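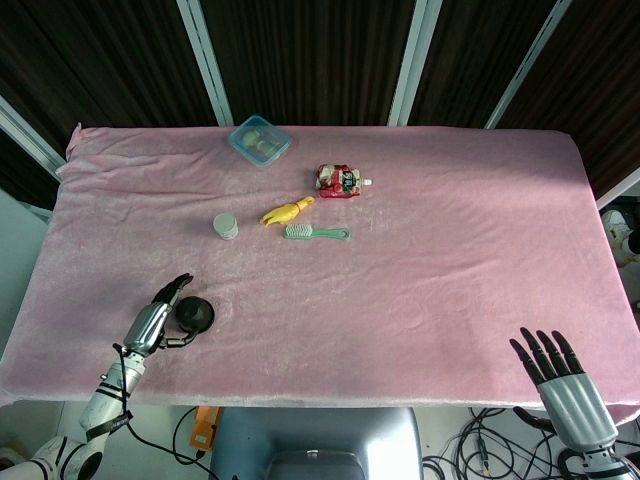
Both Phelan hands over the plush cloth, with the small-object set laid out toward the back.

Phelan four-finger hand – left and right, sold singly or as a pair

I've been putting hands on arms for 14 years and I still get a bit giddy when a new pair comes in! We've had the Phelan on our two-arm setup long enough now that I feel okay telling you what I like and what bugs me, so grab a coffee.

First, the objects. I test everything we sell on the same kind of junk: a squeeze pouch, a rubber chicken, a brush, a little jar, a small plastic container with something inside. The chicken is my favorite (squishy, slippery, a dumb shape), and the Phelan picks it up by the body nicely if you keep the grip force low. The brush is harder. It lies flat, and on plush the fingertips dig into the fabric before they close on the handle. If your work is mostly flat things on soft cloth, talk to me before you order, because the Pullard two-jaw might suit you better and it costs less.

The pouch surprised me. I expected it to fold up and slide out, and it did for the first seven tries, then Booker Baptiste in our shop slowed the thumb down and we got 40 clean lifts in a row – same pouch, same cloth.

Compared with the old Birkari hand, the fingers close more evenly and the wrist plate is thinner. The Birkari was quieter, though, and I miss that. The Phelan has a whine at low speed that you'll notice in a small room.

What comes in the box
Hand (left or right, please say which!)
Wrist plate and screws
One cable, 200 cm
Spare fingertips, one set
Printed setup sheet

Works with
Drustadex arm controllers, firmware 7 or later. Older firmware will see the hand but won't read the finger positions, so update before you mount it.

Cables: leave slack at the wrist. I clipped mine too tight on day one and the arm stopped itself halfway through a turn. Two loose loops fixed it.

Returns are fine for 14 days if the fingertips are unmarked. For lead times, or to borrow a demo hand in March, write to Wendell Pettigrew in sales. Setup questions come to me.

– Rafferty Hutchins
Page updated February 18, 2018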